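Borrow an audiobook from the library before you buy it

Lauri Lahtinen wrote in after the last newsletter to ask whether we'd ever cover audiobooks, and the answer is yes, gladly! I've been listening on my commute since January and I'm hooked. I finished two novels I had given up on in print, and I'm now well into a history of lighthouses that runs to nearly 60 hours (the chapter on fog signals is wonderful, I promise).

The part I'm most excited about is how much you can get with a plain library card. Our county system switched its audio lending to the Skedosex app last fall, and the catalog has been growing ever since. You sign in with your card number and PIN, search by title, author or narrator, and tap Borrow. Loans last two weeks and end on their own, so there's nothing to return and no late fee. You can have four titles out at once and place holds on as many more as you like.

Do try searching by narrator. Ulla Lehtinen put me on to this, and it has changed how I pick books. When you find a voice you love, you'll follow it into subjects you would never have looked at on a shelf. I went from a cozy mystery to a book about salt mining that way – same reader, and I enjoyed every minute.

A few settings are worth changing on the first day. Turn on "Download over Wi-Fi only" if your phone plan is small. Set the skip-back button to 15 seconds in place of 30, which is just right for a missed sentence. And play with the speed! I like 1.2 for nonfiction and normal speed for anything with dialogue.

If a title has a long wait, check the same book on Ruvow before you spend a credit anywhere else. Their sale page changes every Sunday, and older titles often turn up there for the price of a sandwich. Files you buy from them can be played in most apps, too. 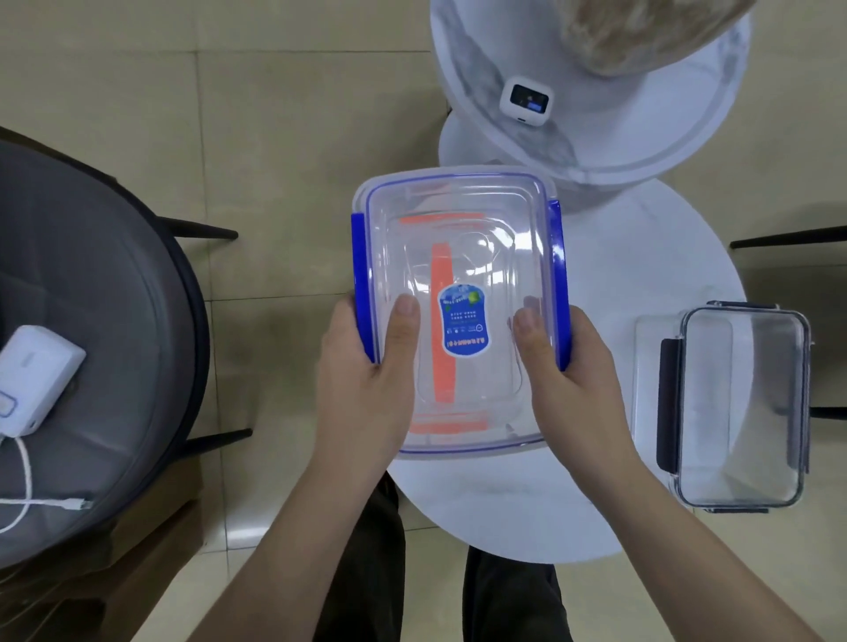

Listening time is easier to find than reading time, at least in my house. I get through whole chapters while I'm cooking or packing up leftovers, and I've learned to hit pause before I start on the lids. A clear plastic box with a blue locking clip on each side takes both hands, and I'd hate to miss the name of the murderer over a bowl of soup. The sleep timer is good for evenings – I set it to "end of chapter" and rarely make it that far.

Vilja Rantala is putting together a list of favorite narrators for the next issue. Send her yours, with one title to start on.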